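4.2 Sperrbildschirm und Kameraschnellstart im Alltagstest

Besonders gespannt waren wir auf den Kameraschnellstart, denn an kaum einer anderen Stelle merkt man einem Mittelklasse-Smartphone so deutlich an, wie gut Einschalttaste, Bildsensor und Systemsoftware aufeinander abgestimmt sind. Untersucht wurden zwei Vorserienstände des Kuster, einmal mit der Oberfläche Nanwood und einmal mit dem älteren Plotcombe-Aufsatz. An der Erhebung im April nahmen 32 Personen teil, die das Gerät jeweils aus der Hosen- oder Jackentasche zogen und per Doppeldruck die Kamera öffneten.

Der Unterschied fiel größer aus, als wir erwartet hatten! Mit Nanwood lag der Median zwischen zweitem Tastendruck und erstem Sucherbild bei 430 Millisekunden, mit Plotcombe kamen noch einmal 80 Millisekunden hinzu. Das klingt nach wenig, wurde in den Interviews aber spontan angesprochen, und zwar auch von Teilnehmenden, die sich selbst als technisch wenig interessiert einstuften (vgl. Niven und Walczak, Flerkbridge-Bericht, Abschnitt 3). 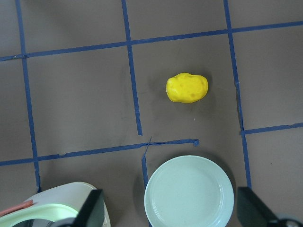
Abb. 6: Bodenfläche mit Raster aus blauem Klebeband, Aufsicht.

Sehr aufschlussreich war die Auswertung der Fehlauslösungen. Rund 20 Prozent aller Doppeldrücke wurden unter Plotcombe als zwei einzelne Betätigungen gewertet — der Bildschirm ging an und sofort wieder aus. Annelies Wallner hat die Protokolle daraufhin noch einmal nach Händigkeit sortiert, und siehe da: Bei Linkshändern trat der Fehler deutlich häufiger auf, vermutlich weil der Zeigefinger die schmale Taste schräg trifft. Nanwood lässt zwischen den beiden Drücken ein größeres Zeitfenster zu und fängt die meisten dieser Fälle ab.

Offen bleibt, wie sich eine Schutzhülle auswirkt. Silvan Tanner schlägt vor, den Druckpunkt mit drei Hüllenstärken nachzumessen, was wir für eine ausgesprochen reizvolle Fortsetzung halten. Die Akkulaufzeit blieb in beiden Varianten nahezu gleich; die Einzelwerte stehen in Anhang B.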